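Shop floor notes – what happened with the left gripper

Quick one this time, everybody is heading out and the shop closes early. Dated 25 December 2019 because that's when it goes out, but most of this was typed up the week before.

So. The left gripper fault. Short version: the signal dropped while the jaw was closing, the software kept the last good value and carried on logging as if nothing was wrong. No one hurt. One cracked case hinge, one pinched thumb (no skin broken, still counts, still went in the book).

Longer version. We were doing the zipper case task, the Huno set. Open case, put the thing in, close the lid, zip it. Left hand holds the shell, right hand pulls. On run 31 the left jaw reading froze at half open. Screen said half open. Jaw was not half open. Operator trusted the screen, moved the other hand in, and got a thumb caught between the finger and the rim. Let go fast, which was the right call.

First guess was the software. Wrong. Second guess was the Stondov board, also wrong, and we lost most of a day swapping it out. It was the cable. The strain relief at the left grip had worked loose and the conductor inside was broken but still touching most of the time. Bend the wrist one way, fine. Bend it the other way, gone. Same batch of cable as the ones we put in back in May, so please check yours.

What bothers me more is the logging. We went back through 165 recorded runs and found 5 more with the same flat line in the left channel. Shorter ones, a second or less. They all passed the check becuase the check only looks for missing values, and a frozen value isn't missing. Those runs are pulled. If you copied the set before this newsletter, copy it again.

Changes, starting now:

Frozen reading for more than 2 tenths of a second – the session stops and beeps. Loud. Sorry to the Cimov people next door.

Flex test on both cables before the first run. Wrist all the way in, all the way out, watch the numbers. Initial the sheet.

Fingers stay behind the plate. I know it's faster the other way.

Cables with the old strain relief get a tag and go in the bin by the door. Don't fix them yourself with tape, we found one like that too.

Baumgart is sending new cables with a longer boot, should be here after the break. Until then the zipper task runs at half speed, and only with a second person at the stop button. Please dont run it alone, even for a quick test.

Any other close calls, write them down, even the dumb ones. Same form as always, top tray. 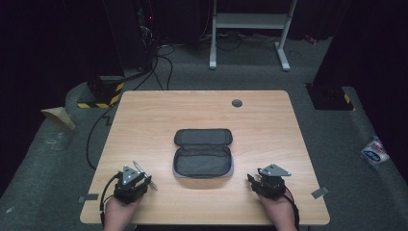
Reply from the night shift: we had the flat line too, on the right side, and put it down to a slow laptop. Didn't write it up. Will do that now. Can the beep go in for the drawer task as well? Same cables, same wrist bend, and we'd like it before we start back up.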